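Killamberg workshop notebook, April

Bread trials, rye starter, continued from the last entry.

08:10. Starter out of the cold cupboard. Grey liquid on top again, poured off and not stirred back in this time. Smell sharp, more like vinegar than yoghurt. Fed it with dark rye and tap water that had stood overnight. Kalkidan thinks the standing makes no difference here and she may be right, but I'd rather keep it the same until we have changed one thing and seen what it does.

The question is still the one Emese left at the bottom of her page: why does the crumb go gummy near the base of the loaf when the top half is fine? So far we have blamed the oven, the tins, the flour and each other. The oven is cleared as far as I am concerned. Szabolcs put the probe in at the back left and the front right and the readings agreed well enough. He has written them inside the front cover, not on a page, so look there.

That leaves the tins and the flour. The Lakatos rye is the same sack we opened in winter. It has been kept folded over with a peg, next to the radiator pipe, which was a poor place for it. I have moved it to the lower shelf by the door. The new sack is from Vesteo and is a coarser grind. It drinks more water and takes it up slowly, so the dough that feels right at mixing is stiff an hour later. Rawan noticed this first and added a splash at the fold. Her loaf was the better one, for what that's worth.

09:00. Mixed two doughs. A is Lakatos, B is Vesteo. Same starter, same salt, same bowl washed in between. B got 50 g more water at the start so I don't have to guess at it later. Both looked like wet cement. Covered with plates.

11:30. A has risen and has small holes opening on the surface. B has moved but it is behind. Room felt cool, and someone had the yard door propped open for the delivery. Shut it. 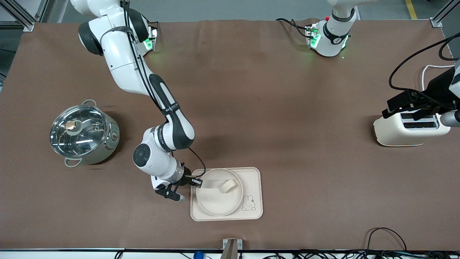
12:15. B caught up. I had expected to be waiting until mid-afternoon, so either the door mattered more than I thought or the coarse flour goes off late and then quickly. Would like to see that again before believing it. Tins greased with lard and dusted with rye. Siu-ming's note says to use butter, but the last buttered loaf stuck along one long side and had to be cut out.

Filled both tins with a wet spatula and smoothed the tops with a wet hand. A was easy. B held the marks of the spatula and I had to go over it again. Dusted the tops to watch for cracks.

13:20. Cracks in the flour on A, wide enough to count as ready. B showing only fine ones. Put A in alone. I know the plan was to bake them together, but holding A back would have told us about overproved dough and nothing about the base.

13:40. B in, on the same shelf, beside A. Turned the heat down when A had had its first hot spell, which means B had slightly more of a falling oven than A did. Writing that down because Emese will ask.

14:35. A out. Sounded right when knocked. Sides had pulled away from the tin and it dropped out with no trouble. Base pale compared with the sides. Put it back without the tin, straight on the rack, for a few minutes more. Base came up darker.

15:00. B out. Same pale base, so that is not the flour. Did the same with the rack at the end.

Both loaves wrapped in linen and left on the high shelf. Do not cut these today. Last time we cut at teatime, found them gummy and spent a page on it, when rye of this kind wants a night at least. I have put a label on the cloth.

Thoughts while washing up. The tins sit on the solid tray, and the tray sits on the rack. We have done it that way since the lard ran over and smoked. So the base is the last part of the loaf to get hot, with a thick tray under it. If the crumb is still gummy at the bottom tomorrow, next bake should go directly on the rack with the tray on the shelf below to catch drips. Kalkidan suggested heating the tray beforehand, which is also worth doing, but separately.

Also, the Clolteo tins are heavier than the old pair and we swapped to them at about the time the trouble started. I can't find the page where we did it. If anyone remembers, please write it in the margin here.

Next morning, 08:30. Cut both. A: good crumb down to a finger's width from the base, then a damp line. B: the same line, thinner, and the crumb above it more open. Flavour of B better, a little nutty. Rawan prefers A for toast. Knife came away sticky from both at the bottom slice and clean from the rest.

So the line is there with either flour. Going with the tray.

To do:
Bake on the bare rack, one old tin and one Clolteo tin, Vesteo flour in both.
Ask Siu-ming where the old tins went.
Copy Szabolcs's oven readings on to a proper page.
More linen. One cloth has a scorch mark and smells of it.
Feed starter tonight, and put the lid on loosely.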